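Burkby Drum Trolley: Project Report

3. Load tests

The trolley was built to lift a single 50 kg drum from floor level onto the Drarnlow filling stand. Two castor sets were compared, the Ida and the Manole. Each set was fitted in turn and the trolley pushed along a 16 m length of painted concrete.

Starting force was measured with a spring balance hooked to the handle. The Ida castors needed 53 N and the Manole castors 20 N. The Manole set was kept. Its brake pedal fouls the drum cradle at the lowest position, so the cradle stop was raised.

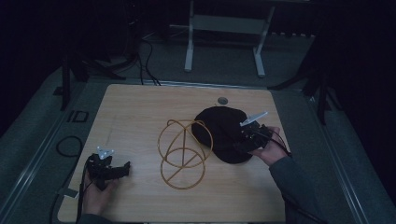 Reading time: 1 min

4. Remaining work

The handle weld has not been tested under side load. A second test on the ramp is planned for January. The parts list is in Appendix B.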